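**Felton Court Watch Group -- minutes of the September meeting**

Present: Shagufta Virk (chair), Kulsoom Paracha, Ngan-ling Huang, Radka Radonjić (minutes)
Apologies: Fouzia Siddiqui

The meeting was opened at 6.40 pm. The minutes of the last meeting were accepted with one correction: the hearing in Werkham was adjourned, it was not cancelled.

**1. Bail conditions in the Werkham cases**

Kulsoom has sat in the public gallery for nine first hearings. She reported that two men charged with very similar shop thefts received different conditions. One must report to the police station each week. The other has a night curfew and may not enter the town centre. Neither had a previous conviction that was mentioned in court.

Ngan-ling said we must be careful with such comparisons, as we hear only what is read aloud. Shagufta agreed but wishes the difference to be recorded. It was decided that Kulsoom will write both cases on one page, without the names of the defendants, and send it to all members before the next meeting.
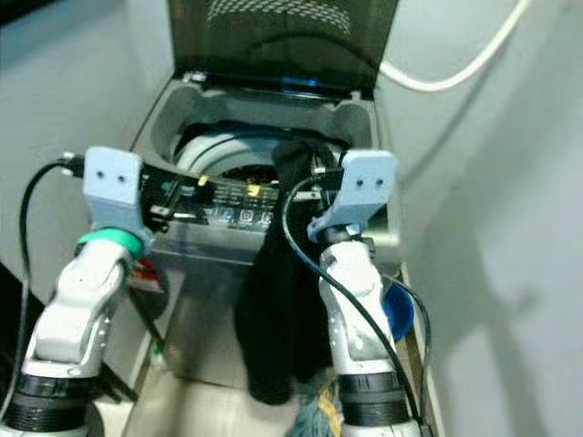 There was then a longer discussion on whether we should also note the name of the duty solicitor. Radka was against this, and Kulsoom was in favour. No decision was made -- the point will come back when Fouzia is present, because she has written the observation form.

**2. Observation form**

We have 40 forms left from the first printing. Several observers find the box for "reasons given by the bench" too small, and they continue on the back side, where it is later missed in the copying. Ngan-ling will ask for a price for 300 new forms with a larger box. The old forms shall be used up first.

**3. Access to the public gallery**

Shagufta was told by an usher that the gallery of court two was full, although she could see free seats through the door. She asked politely a second time and was let in after the first case. She will write to the court office. The letter should be friendly and should ask only what the rule is.

**4. Old registers**

The reading room at Rovmont holds the Felton court registers from 1946. Radka would like to look how fines were recorded at that time. The members had no objection, provided that the travel is at her own cost.

**5. Any other business**

Kulsoom asked that observers do not speak with witnesses in the corridor, also not about the weather. This was agreed.

The meeting was closed at 8.15 pm. Shagufta will send the next date by e-mail.

R. Radonjić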